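Section 4: Building Your Guest List and Seating Plan

You have opened an Odlow account, named your event and chosen a color for it. (You can change the color later. Everybody does.) This section takes you from an empty list to a seating plan you can hand to your venue. Set aside an evening, and keep the other half of the couple within shouting distance.

4.1 Before you begin

Find out two numbers: how many people your venue can seat, and how many your families believe it can seat. Enter only the first one.

Odlow's free plan holds 50 households. The paid plan has no limit, which some of our customers have come to regret.

4.2 Adding guests

1. From the Event page, select Guests, then New Household.
2. Type the names as you want them on the envelope. Accents and special letters are fine, so Cristóvão Azevedo will get his invitation with every mark in place.
3. Choose a side: Mine, Yours or Both. Friends you met together go under Both, even if one of you claims to have met them first.
4. Set Plus One to Named, Open or None. If you choose Open, the guest can fill in a name when replying.
5. Select Save. The household appears at the bottom of the list.

Note: To import a spreadsheet, select Import and match your columns to ours. Names and street addresses must be in separate columns. A single column headed "people" that contains everything, including remarks, will import exactly as it is, remarks included.

4.3 The Maybe list

Drag any household to the Maybe tab to hold it back from the first round of invitations. The Maybe list is private to the two account holders and does not appear in shared views.

Caution: Moving a household back to Maybe after invitations have gone out does not un-send the invitation. We get asked this more than you would think.

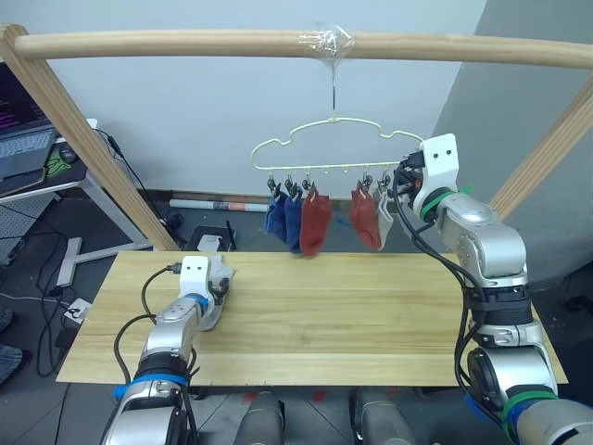
Socks clipped to a cream-colored hanger, with a few hooks still free.

4.4 Setting the reply date

1. Select Replies, then Deadline.
2. Pick a date at least a month ahead of the day your caterer wants final numbers. For an April wedding, that puts you in the middle of winter, when people are home and have run out of excuses.
3. Turn on Reminders. Odlow sends one polite message a week before the deadline and one slightly less polite message the day after.
4. To edit the wording, select Reminder Text. The field takes 185 characters. Long speeches should be saved for the reception.

Note: Guests who answer by phone, by text or by telling your mother must be entered by hand. Open the household and select Mark Reply.

4.5 Making tables

1. Select Seating, then Add Table. Choose Round or Long.
2. Enter the number of chairs. Ask the venue first - a table for ten in a brochure is often a table for eight people who would like to use their elbows.
3. Drag guests from the left column onto a table. A red outline means the table is full.
4. To keep two people apart, select both and choose Separate. Odlow will warn you if they land at the same table. It will not ask why.
5. To lock a table you are happy with, select the padlock. Lock early and often.

If more than 40 guests are still unseated, you can select Suggest and let Odlow fill the tables by side and household. Treat the result as a first draft. On our test wedding it put Jarmo Pelkonen next to his former business partner, and we only found out because he wrote in.

4.6 Sharing the plan

Select Share, then Venue Copy, to make a read-only version with table numbers, meal choices and allergies. Your private notes are left off. Check them anyway before sharing the Full Copy with anyone, as that one includes every word you typed at midnight.

Changes you make later show up in the Venue Copy within the hour. If someone cancels on the Thursday before the wedding, update the plan and then call the venue as well. The kitchen does not sit around refreshing a web page.

Continue to Section 5, Menus and Meal Choices.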